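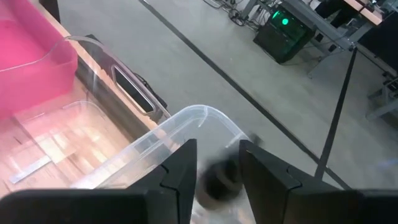 4. Sorting the small items into bins

4.1 Take all loose items out of the cupboard and put them on the table. Do not sort inside the cupboard.

4.2 Choose one bin for each group. Clear bins are good for things you use every day, as you can see the content through the wall. A colored bin, for example a bright pink one, is better for things that must stay separate, like drain tools.

4.3 Put small items in one by one and do not throw them. The rim of the Stivley bin is strong, but the wall can scratch.

Note: Tubs with a handle cutout must not be filled higher than the cutout. Small parts can fall out when you carry the tub.

5. Bottles and brushes

5.1 Wash the pump bottles before the first filling. Turn the head to the left to open it, rinse with warm water, and let the bottle dry completely with the head off.
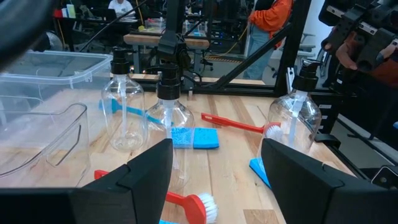 5.2 Refill bottles are easier to fill when they stand together in one row and the brushes are kept apart from them. Clear a place on the table first. With three clear bottles and the same black pump head on each, you cannot know later which soap is in which one, so write the label before you pour. Sort the brushes by handle color: blue for the sink, red for dishes.

5.3 Fill each bottle only to the shoulder — the pump needs some space when you put it back.

Caution: Never mix two cleaning products in one bottle, also not when only a little is left.

5.4 Lay the brushes in their bin with all handles in the same direction. Wet brushes must dry first.

Replacement pump heads: order part 212, sold in packs of 2. For questions about labels, write to Korkor Nutsugah at Zerkum.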